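Shared Laundry in a Student Residence: Sorting, Loading and the Forgotten Sock
Project report, Household Studies, second-year course
Svenja Dreßler

1. Background

The residence in Cletville has one laundry room per floor. The room on my floor has a front-loading washer, a chair and a carpet that came with the building. People carry their clothes down in baskets, put them in, and come back later. The most common complaint on the floor notice board is that items go missing, and the second most common is that dark lint ends up on light clothes.

My project looked at whether these problems come from the machine or from how people load and unload it. I kept a log during November and recorded 104 loads. Residents filled in a slip for each one, saying what went in, how it was sorted, and whether anything was left behind. I did not check the slips against the clothes, so the results depend on people writing down the truth.

2. The loading area

The washer opens at the front, with a large round door that swings out. Anyone loading it has to leave room for the door and still stand close enough to reach the drum. Small items are easy to lose track of at the lower lip of the opening, where the rubber gasket sits. On the slips, the gasket was the place where left-behind items were found most often.
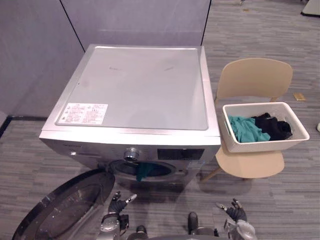 Figure 1. The washer with its door open and a teal cloth over the lower lip of the drum opening.

I asked residents to do one extra thing at the end of each load: run a hand around the inside of the gasket before closing up. For the first half of the log this was not asked for, and 15 slips reported something left behind. In the second half there were 5. The groups are not the same people, so I would not read too much into the difference, but the step takes little time and people did not mind doing it.

3. Where the basket goes

Most residents put the basket on the floor. This means bending twice for each handful, once to the basket and once to the drum. Putting it on a chair next to the washer cuts out one of the bends. It also keeps clothes off the carpet, where they pick up fluff.

The chair has to stand to the side of the washer, clear of the door. A wide seat works better than a narrow one. A basket with holes in the walls has the advantage that damp things get some air while they wait, although a solid one is easier to wipe out.
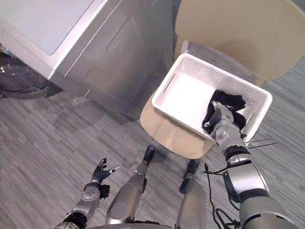 Should dark clothes be kept in a separate basket?
A separate basket is only worth having if the clothes are dark and new, or if they shed. For older items it is enough to keep them to one side and load them by themselves.

4. Sorting

The slips offered two choices, sorted by color or not sorted. Many residents own too few clothes to fill the drum with one color, so they wait or they mix. I had planned to compare the two groups for lint complaints. In practice almost everyone who complained about lint had washed a towel with something black, so the color sorting mattered less than keeping towels apart. I changed the slip halfway through to ask about towels, and that makes the two halves of the log harder to compare. I should have tested the slip first.

Large pieces of cloth were another problem. They tend to wrap around smaller items, and a sock inside a folded sheet goes back to the room without being seen. My advice on the notice board was to lift large pieces out one at a time by one edge and let them hang open over the basket.
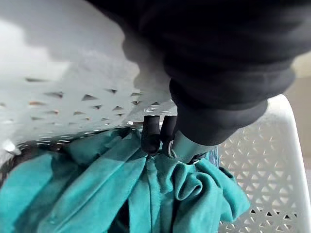
Udar wrote under the notice that lifting by the edge is fine for a pillowcase, but a double sheet will reach the floor before it opens, so it is better to pull it out over the chair and shake it there. I added this to the second version.

5. Cost

The project had a small budget. Slips, a box for them and two pens were bought from Apaza, and printing made up the rest. I printed 320 slips, far more than were needed. The spare ones are in the box and can be used by the next group.

6. Late loads

Some residents wash late in the evening, and left-behind items were reported more often on those slips. The simplest explanation is poor light. The inside of a drum is hard to see into at the best of times, and a black sock against a dark gasket is found by touch or missed.

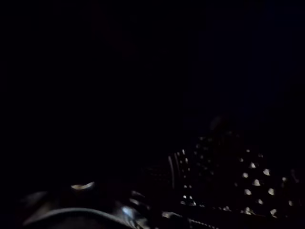

Reading time: 4 minutes

I suggested a small battery lamp on a hook by the washer. The Skarnov hall already has one and residents there told me they use it. Our floor has not decided yet. Until then the notice asks people who wash after 9 p.m. to check the drum twice and turn it once by hand between checks.

7. What I would change

The log should run for longer and use one version of the slip from start to finish. It should also record the size of the load, which I left out. The slip box needs to be fixed to the wall, as it was moved several times and I am missing slips from at least one evening.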